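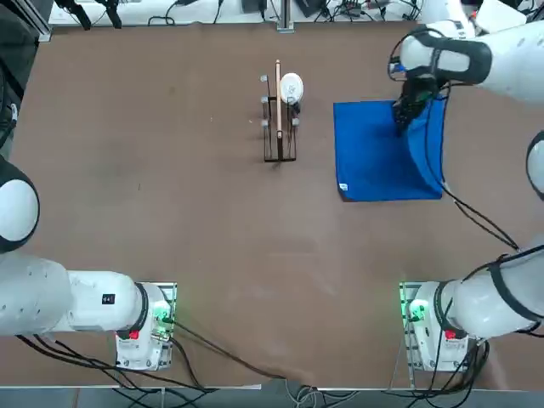

Talks and Notes

Slide 1. Decluttering advice, and why I don't buy most of it. The Karnthorpe method says own 300 things. Who picked that number?

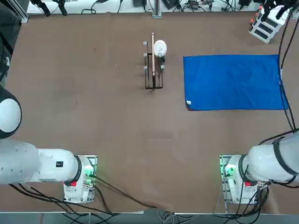 Clear surfaces get sold as a cure for stress. I have doubts. A big brown tabletop with a few objects toward the far side looks calm, sure - so where did the rest go? Usually a closet. 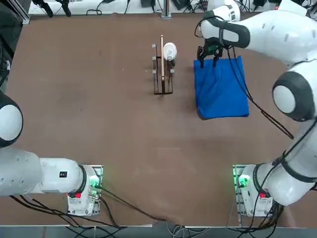

Slide 2: The 20-minute rule

Fine for a drawer. Useless for a garage.
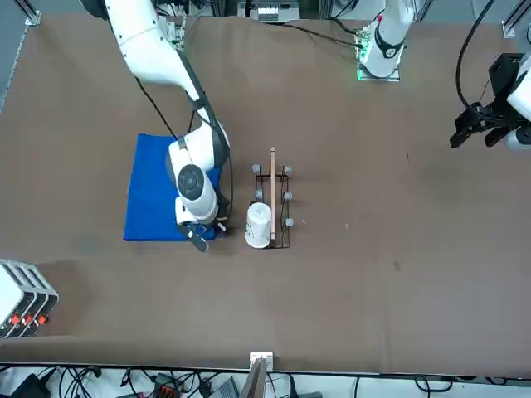 Should you rent storage? Only with an end date you'll keep.

Sign up for our newsletter.

Comments (2)

My closet feels attacked.

Took me 40 minutes - for one drawer.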